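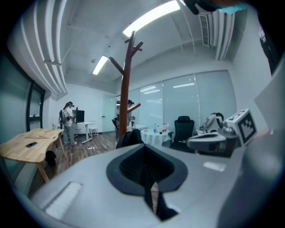 Thursday, late. My wrists ache in a place I didn't know wrists had. Second week upstairs at Mastwood and I'm still not used to working in what is basically an office, after all those years down on the packing floor with the radio going. It's bright up there, white walls and strip lights, and there's a wooden coat rack standing in the middle of everything like a tree that's lost its leaves. The work is the same packing moves I've done half my life, only slowly, with a gripper in each hand and those white cubes with the black squares on sticking up so the computer knows where I am. Then again. Then again! Réka wants 50 good takes from each of us before we go home, and a take where you fumble goes in the bin.

I got my 50 by twenty to five. Jenő was done well before me and was unbearable about it. He's taken to the headset as if he was born in it, whereas I come out with a red line across my forehead and have to sit in the car for a bit before I drive.

We had the talk again over lunch, the one about what we're really doing up there. Waraporn thinks we're teaching our replacements and ought to be paid like teachers. Jenő says the Finwood order was killing our backs and good riddance to it, let a machine have it. I can see both, which is no use to anyone. Tímea from the office says there'll be 4 of us kept on to look after the new line when it starts in July, and the rest "redeployed", and she couldn't tell me where to. Brurkavden, I suppose, and that's two buses for me – I'd have to be up before the birds.

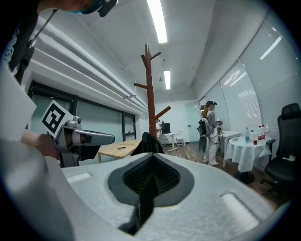 Upstairs this week, headset and backpack on, bottles on the round table.

What I miss is the talking. On the floor you could chat all shift with your hands going by themselves. Now I have to think about my hands, every little pinch and turn, and I keep noticing things I never knew I did. I tip a box towards me before I lift it. I always have, apparently! Réka spotted it and got quite excited and asked me why, and I couldn't say. Mireille Carré taught me, I think, my first winter, and she's been retired for ages. Funny to think of her little tip ending up in a machine. I might ring her on Sunday and tell her, if I can find the number.

Must ask about the pay for next month, and take a cushion in for my chair. Soup for tea, too tired for anything else. Bed.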